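The allotment shop at Imberg opens at nine on most mornings, and by half past there is usually a queue for compost. The woman who runs it also looks after the seed library, a set of old filing drawers at the back where members can take packets in spring and bring saved seed back in autumn. She started it with her own beans and a few jars of peas from a neighbour. It now has 261 varieties on its list.

She agreed to talk on condition that she could carry on filling envelopes while we did it. She is a retired bookkeeper and says the job suits her because most of it is record keeping.

"People think it's gardening," she said. "I do my gardening in the evening. In the daytime I write labels."

The library grew out of a bad year for leeks. Several plot holders had bought the same cheap packets and hardly any of them came up. One older member had been saving his own leek seed since he took on his plot and had enough to give to anyone who asked. She wrote down who had taken it, and the following year she wrote down who had brought some back. That notebook is still in the top drawer.

There are 33 regular savers now, each of whom takes on one or two crops and grows them apart from anything that might cross with them. Beans, peas, tomatoes and lettuce go to beginners. Squash and beetroot go to people who have done it before.

"Squash is where it goes wrong," she said. "Somebody two plots down grows a courgette, the bees do what bees do, and the year after you've got a thing like a marrow that tastes of nothing. We had a whole row of them once. I ate one to be fair to it."

The most asked-for packet is a climbing bean called Agbeko, which came to the library in a twist of newspaper from a member who has since moved away. It has a dark purple pod that turns green in the pan. She has not found it in any catalogue and suspects the name belonged to the family that grew it. The second is Plosedik, a small yellow tomato that ripens late and splits if it is watered carelessly. She does not like it much herself, but keeps it going - there would be letters if she stopped.
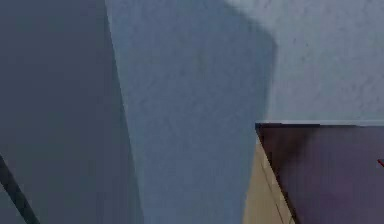

How long does saved seed keep?

It depends on the crop. She gives parsnip and onion one year, two at most, and will not lend out anything older. Peas and beans are good for three or four if they have been kept dry, and tomatoes for longer than that. Every January she tests a pinch from each of the older packets on damp kitchen paper. If fewer than half sprout, the packet comes off the list and whoever grew it last is asked to grow it again.

Damp is the main trouble. Seed that feels dry in the hand can still hold enough water to go mouldy in a jar, so she asks savers to leave it in a paper bag indoors for three weeks before they bring it in. Not everyone does. She keeps a tray by the window for the bags she has doubts about.

The library costs very little to run. Members pay nothing to borrow. The envelopes come in boxes of 1,000, and one box lasts a little over a year. The only real expense has been a small fridge, bought second-hand, which holds the varieties that only one person is growing. At present there are 19 of those, and she would like the number to be lower.

"If that person is ill, or they go on holiday at the wrong time, that's the end of it," she said. "I've lost two lettuces that way. Nice lettuces, too."

Last year a gardening club called Viveo, from the other side of the river, asked whether it could copy the system. She lent them the notebook for a week and gave them duplicates of the easier beans. They have sent back a runner bean and a kale in return - the kale is up on her own plot, and she has netted it against pigeons.

She was asked whether she would hand the drawers over to someone younger. She said she had offered, and that two people were learning the labels. One of them has very good handwriting. The other is better at remembering to ring people up in October, when the seed is due back and half of it is still hanging in somebody's shed.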